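The sleeping mat is still on the bed, and I keep telling myself I'll roll it up once the weather makes up its mind. I grew up with one of these on every bed in the house, my grandmother's and my cousins' too, and I can't fall asleep in warm months without that cool, slightly bumpy feeling under my arm. (It does leave stripes on your cheek if you nap too long. I consider that part of the experience.)

Anyway, it's October, which in my family means the clothes get turned over. My mother did it in one enormous morning with every drawer in the apartment open at once, and we children were sent out to the landing until it was over. I am slower. I do one pile, then I make tea, then I stand at the window for a while, then I do another pile, and by the time it gets dark I've usually got most of it back where it belongs and a few things I've decided to give away.

Sorting day in the bedroom, curtain tied back for the light.

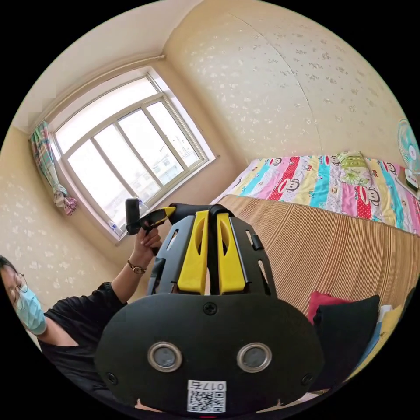
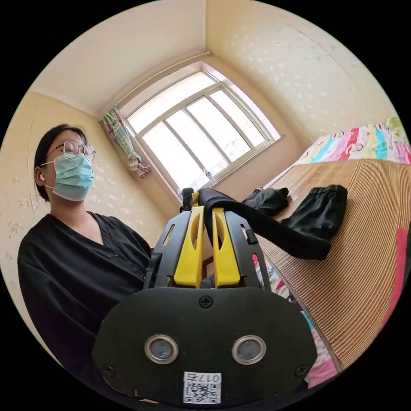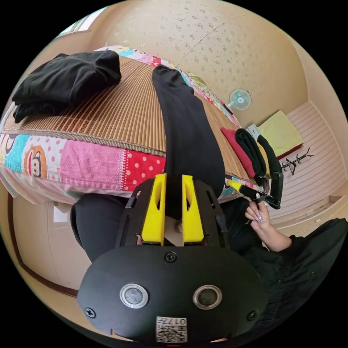 I have far too many black clothes, and every year I promise myself I'll do something about it. My friend Saron Kahsay says I could open a shop and call it Midnight, and she isn't wrong! The trouble is that I always have a perfectly good argument for each one. These are for work, these are for work but nicer, these are the ones I wear when the nicer ones are in the wash. What helps me is spreading everything out on the bed, where the tan stripes of the mat show up dark cloth so well that I can finally tell one folded thing from another. And then there was the red one sitting right beside the black, looking very pleased with itself. I do own color after all.

The patchwork bedspread underneath is my favorite thing in the room and it isn't staying in a drawer for any season. I know a cartoon monkey is maybe not what a grown woman is supposed to have hanging off the side of her bed, but he's cheerful, and on gray mornings I am glad of him. I bought it at the Zikside market from a lady who had 50 of them stacked up on a folding table, and I went through nearly the whole stack while she ate her lunch and gave me her opinion on each one.

Hangers are my other small weakness. I used to save the flimsy wire ones from the cleaner's, and they left little points in the shoulders of everything, so last spring I gave in and switched to plastic. Trousers go folded over the bar, shirts get their top button done up, and sweaters never go on a hanger at all. They get folded flat on the shelf with a bar of soap tucked in between, the way my grandmother did it.

I still have the bottom drawer to face, and the bag of scarves that came with me from the old place on Workneh Street and has not been opened yet. I think I'll put the kettle on first.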